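Reading the Pack Code, and Other Notes on Storing Eggs

2021-11-29

I moved from Ferkimdale to Clormont in April, and the kitchen that came with the house has a refrigerator old enough that I did not trust its dial. I bought a cheap logging thermometer and left it in there for two weeks before storing anything that mattered. Eggs were the item I cared about most, as I buy a lot of them and had never stored them with any method. These are my notes.

Start with the date on the carton. In the United States, cartons with the USDA grade shield carry a three-digit pack date, printed as the day of the year. January 1 is 001 and December 31 is 365. The number tells you when the eggs were washed, graded and put in the carton. It does not tell you when they were laid, although the gap is usually short. A sell-by date, if there is one, is counted forward from the pack date, and state rules on it differ. I ignore the sell-by date and write the pack date on masking tape on the refrigerator shelf.

Washing is the reason American eggs are kept cold. A fresh egg has a thin protein coating called the cuticle, or bloom, that partly seals the pores. Commercial washing takes much of it off. Once an egg has been washed and chilled it should stay chilled. A cold egg left in a warm room collects condensation, and water on the shell makes it easier for bacteria to pass through the pores. The usual limit is two hours out of the refrigerator, and I keep to that when baking.

The target is 40 F or lower. My logger takes a reading every five minutes. The door shelf in this refrigerator ran well above the back of the middle shelf, and it also swung more, with a visible spike each time the door was opened. The molded egg rack in the door is therefore the worst place for them. I took it out and keep pens in it.

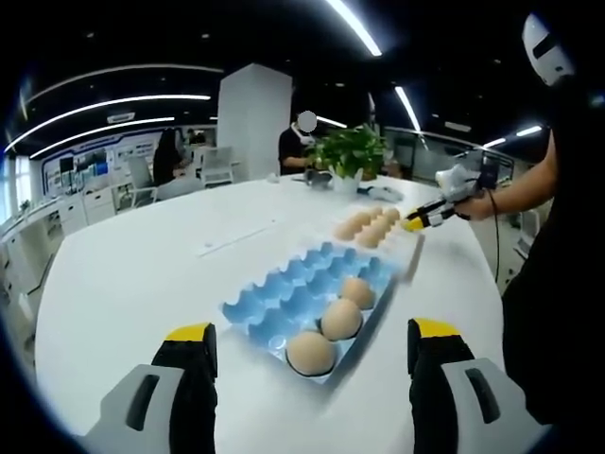
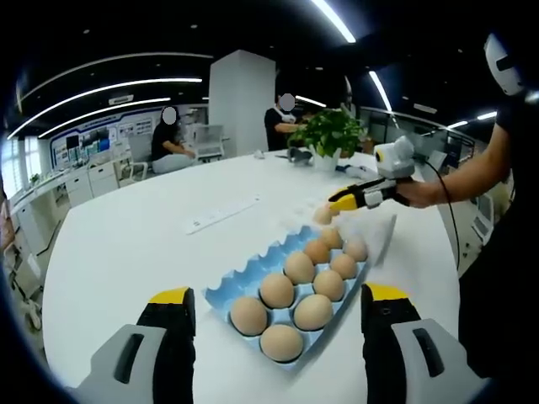 Can eggs be moved out of the carton they were sold in?
They can, but the original carton is the better choice for long storage, mainly for the pack date printed on it. If you do move them, put the date on the new container and keep different packs apart.

Position is the next point. Eggs store best with the large end up. The air cell sits at the large end, and keeping it on top holds the yolk nearer the center and away from the cell. The effect is small over one week and noticeable over four, mostly as off-center yolks when you hard-cook them.

What changes with age is mostly gas and water. Carbon dioxide leaves through the shell and the white becomes more alkaline, which thins it. Water evaporates and the air cell grows. The float test measures the second change and nothing else. An egg that lies flat is fresh, one that stands on end is older, and one that floats has lost a good deal of water. A floating egg may still be sound, and a sinking egg can still carry salmonella. I use the test to decide what gets poached and what gets boiled.

I tried to put numbers on this. I weighed a batch on a Hivia kitchen scale on the first day, and the total was 660 grams. I weighed the same batch again after 14 days on the middle shelf. The difference was smaller than I expected and close to the resolution of the scale, so I would not publish it anywhere but here. A scale reading to a tenth of a gram would do the job properly. The Hivia reads to one gram and drifts if it is left on, so I zero it before every weighing.

Eggs from the farm stand on Lockyer Road are a separate case. Some are sold unwashed, with the bloom in place, and there is no pack code. I ask for the laying date and write it in pencil on the large end. Pencil is fine on shell. Felt-tip ink can go through the pores. Unwashed eggs go on their own shelf, and I wash them only right before use, with water warmer than the egg. Cold water makes the contents contract and can draw surface dirt inward.

For surplus, freezing works if the eggs are out of the shell. Whites freeze with no treatment. Yolks turn to gel unless salt or sugar is stirred in first, and a whole egg should be beaten until blended. I freeze them in ice cube trays and bag the cubes with a label saying which kind. My oldest bag was 13 weeks old when I used the last of it in a custard. The texture was fine. The label had come off, so I had to thaw one cube to find out whether it was salted.

Next I want to log the lower drawer, which I suspect runs colder than the middle shelf and may be freezing the lettuce.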